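Fluted hall table with a door – which one did you end up with?

Forum: Furniture and Storage > Entryways and Halls

landing_light
Sunday

I'm looking for something for the top of our stairs and I've narrowed it down to the Midum and the Prerkel. Both are white with the ribbed base. The Midum is all open underneath. The Prerkel has a door. Our landing is narrow and people come up the stairs with laundry, so I want rounded edges. I'm also wondering how much the ribbing bothers people when it comes to dusting. The Midum is 700 at the store near us and the Prerkel is 957 with delivery. Is the door worth the difference?

potluck_dan
Sunday

I had a Midum for a year. The open part turned into a pile of shoes in a week. If you have anywhere else to put shoes, fine. We didn't. The finish held up okay except one chip at the foot where the vacuum hits.

Ribbing: use the brush attachment and go up and down the grooves. If you go across, the dust stays put.

agnesljungberg
Sunday

We went with a door and I would do it again. Ours is also at the head of the stairs. It was a floor model from Boström, so I paid less than either of yours, and I couldn't tell you what it costs new. It came with a loose latch that I had to move a little before it caught properly.
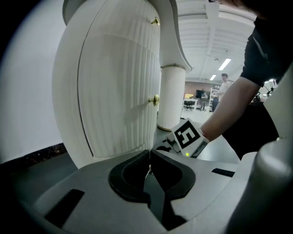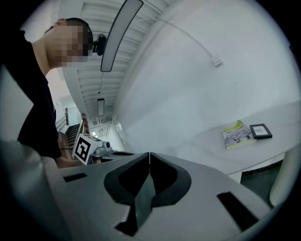
Storage was the whole reason I wanted a closed cabinet. I keep light bulbs, batteries, the dog's leash and a box of picture hooks in it, and none of that needs to be out. The arched door opens with the round brass knob, and the small brass latch higher up is the one I had to adjust. I'm stricter about the white table. A book and one little black picture frame is plenty for me, and anything else goes back where it belongs by bedtime. If you're going to be annoyed by mail piling up, a door won't fix that part.

Agnes

landing_light
Sunday

Thank you, this helps. Does the round shape waste a lot of space inside? My husband thinks we'd get twice as much into a plain square cabinet for the same footprint.

agnesljungberg
Sunday

He's right that a square one holds more. Boxes don't sit well against a curve. I use two soft bins and put the tall stuff behind them. I still prefer it on a landing. I've walked into the corner of a square cabinet at night with a basket in my arms and I don't want to do it again.

Mel_in_the_attic
Sunday

I'll disagree with most of this. I think fluted furniture is a pain and you will be tired of it in two years. We spent 2,000 on a fluted sideboard and I have come to hate cleaning it. Every groove shows up gray when the light comes from the side. A smooth cabinet takes one pass with a cloth. I'd skip both of yours and look at the Skikau, it's flat-fronted with rounded corners and has a door.

potluck_dan
Sunday

The Skikau corners are barely rounded though. I looked at it in the store. I wouldn't call it safe for a laundry route.

Mel_in_the_attic
Sunday

They're rounded enough for my kids. And it's 9 inches deep, which on a narrow landing matters more than the corners do.

agnesljungberg
Sunday

Mel has a point about dust, especially on white. I do mine with a dry paintbrush, the wide kind, every other week. The slender pillar next to the cabinet has grooves too, plus a gold band at the top, and I go easy on the band. It's not a big job but it is a job. If you already know you won't do it, get the smooth one.

Depth is worth measuring before anything else. Put tape on the floor and walk past it for a few days with the laundry. Leave room for the door to swing as well – I forgot that and had to shift ours over to clear the wall.

landing_light
Sunday

Taped it out this evening. The Prerkel fits with the door open, but only if I move the hamper. The Midum fits either way. I haven't tried the Skikau size yet.

potluck_dan
Sunday

Move the hamper.

Mel_in_the_attic
Sunday

Tape the Skikau before you order anything. And ask what they charge to take one back, because the place we used wanted it in the original carton and ours had already gone out with the recycling.

landing_light
Sunday

Will do. I'm keeping the carton whichever one I get. I'll post again once I've measured.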